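About Vaswood

Vaswood teaches robots to do small jobs by having people show them how. We work out of a single-storey building with a loading door at the back, and most of what happens here is somebody guiding an arm through a task, resetting the objects and guiding it again.

What we do

Clients come to us with a job they want a robot to learn. It might be putting stock on a shelf, clearing a counter or sorting returns into tubs. We set up the job, work out how a person would do it with a two-finger gripper, and record demonstrations until there are enough to train on. The client gets the recordings, the notes that go with them and a written report on what was hard.

We record in two ways. In hand guiding, the operator holds the arm or a handheld gripper and moves it through the job directly. In remote control, the operator sits at a desk and drives the arm with a matching pair of handles, watching the camera feed. Hand guiding is quicker to learn. Remote control takes longer, but the operator only sees what the robot sees, and that keeps the demonstrations fair.

How we started

The company began as two benches in a shared workshop, with one second-hand arm. Our first paid job was for Delent, a packaging firm that wanted 254 demonstrations of a carton being folded and closed. It took us most of October. We learned a lot about cardboard, and about how tired a person's wrist gets by mid-afternoon. We still limit operators to 15 minutes on the handles before they swap.

Since then we've moved to our own building and set up a second room for remote work. Zovitska, our in-house recording program, was written during the move. It keeps the camera video, arm position and operator's notes together in one file, and flags any run where the video drops out.

The people who do the showing

Our operators come from kitchens, warehouses, dental clinics and a piano repair shop. We don't ask for a technical background. We ask for steady hands, patience and a willingness to write down what went wrong. New operators spend 2 weeks on practice tasks before any of their work goes to a client.

Every demonstration is checked by someone other than the person who recorded it. Runs with a dropped object are kept and labelled, as many clients want them.

Current work 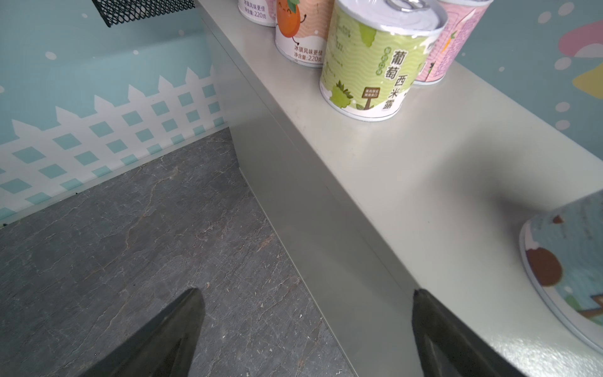

Our largest job at the moment is drink handling for Sitthichai, a company that runs small self-serve shops. The order is for 800 demonstrations, split between picking, turning and placing. Cans are harder than they look for an arm with two fingers. They have to be gripped square, and when they stand close together the fingers need a clear way in. The green can labelled 葡萄西米露 has a pink one right up behind it, so an operator has to choose the approach before closing the gripper. A pale, slightly glossy countertop adds highlights and soft shadows to the wrist view, and we want those in the training data too.

Working with us

We take on short trials as well as full orders. If you have a task in mind, send us a description, a few of the objects and the size of the space the robot will work in. We'll tell you if we think it can be taught by demonstration, and which of the two methods we would use.

Visits are by appointment. Please wear closed shoes.

Page last updated June 20, 2026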